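Numo Cubes - README / data card

last edit 2 June 2018, still a draft, sections 5 and 6 will change
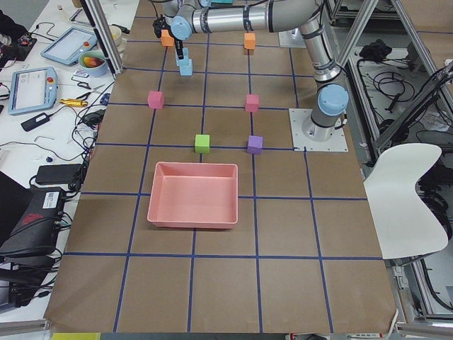 Fig. 1. Grid table, fixed camera view. Two light blue cubes in the gripper, tray empty.

1. What is in here

600 episodes of one arm moving foam cubes on a taped grid. Single arm, parallel gripper, fixed camera. Collected for the Prudel work on predicting where a cube ends up given the start view and a target cell. Can be used for other stuff (grasp detection, stacking, tray placement), we only tested the first one properly.

Tasks:
single - one cube, one cell to another
stack - put a cube on top of another, or carry a stack of two
tray - cube or stack goes into the pink tray

Tray episodes are the hardest by a lot. See results.

2. Setup

Brown kraft paper over the table, dark blue tape for the grid lines. Cells are roughly square, measured by hand, do NOT assume they are exact. Use the corner coordinates in grid.csv if you need real positions. Paper was replaced in January, old and new sheets have separate entries in the csv. Check the sheet field before you mix episodes.

Arm base is on a plate at the right edge of the grid. Origin of the robot frame is the center of that plate, x points away from the operator side, y to the left across the paper, z up. Earlier version of this file had y flipped. Fixed now, if you downloaded before the fix please pull again.

Cubes are soft foam, all the same size. They squash a bit under the gripper, so finger width at grasp is smaller than the cube width. This is normal and not an encoder problem. Cube color is in the metadata as a plain string (orange, pink, green, purple, light blue). Don't use color as an id, some colors appear on more than one cube.

3. Files

episodes/ one folder per episode, numbered
episodes/N/frames/ jpg, fixed camera only
episodes/N/joints.csv joint angles + gripper width, timestamped
episodes/N/meta.json task, start cells, target, sheet, success flag
grid.csv cell corners, both sheets
splits/ train, val, test

Split is by cube layout, so a start layout in test is never in train. 80 episodes in test, 40 in val, the rest train. Please keep the split if you report numbers, a random split gives scores that look much better and mean very little.

4. Labels

Success flag was set by hand after watching the frames. Rule: cube fully inside the target cell, tape touching is ok, tape crossing is not. For stack, the top cube has to stay on until the arm is clear. For tray, anything resting on the flat floor counts. Leaning on the wall = fail.

Cell index is row then column, row zero is the far end from the tray side. Tray position is stored as four corners, it covers parts of several cells and sits across a tape line so a cell index makes no sense for it.

5. Results so far

Baseline is the Nygård model with no changes, start frame plus target in, final cube pose out. Trained on the train split only. Good on single, ok on stack, bad on tray. Most tray misses are the top cube of a carried pair. The model puts it where the bottom one goes and forgets the height. Adding gripper width as an input helped with this. Adding more training steps didnt.

We also tried cropping to the grid. Helps a little on single, hurts stack, probably from losing part of the arm. Left it off by default. Full table of numbers comes with the next version.

6. Known problems

- The arm hides cubes in the far rows when it reaches across. Some start frames have a cube you can't see. Marked occluded in meta.json, but the marking is not complete.
- Background is not clean. Desk with pendants and cables on one side, chair and frame on the other. Mask it if your model picks up on it, ours did at first.
- 2 episodes have a joints.csv that stops early. Listed in splits/skip.txt, loader skips them.
- Paper edge curls at the near end. Corner positions in the last row are less acurate.
- Timestamps for frames and joints come from different clocks. Offset is in meta.json, apply it yourself.

7. Use

Free for research. Cite as Numo Cubes and say which version. The Zestdale loader reads the folder layout as is, set sheet=new if you only want the later episodes. Found a wrong label? Send the episode number and what you think it should be, will fix in the next push.

TODO: depth, second camera, rerun the basline with corrected y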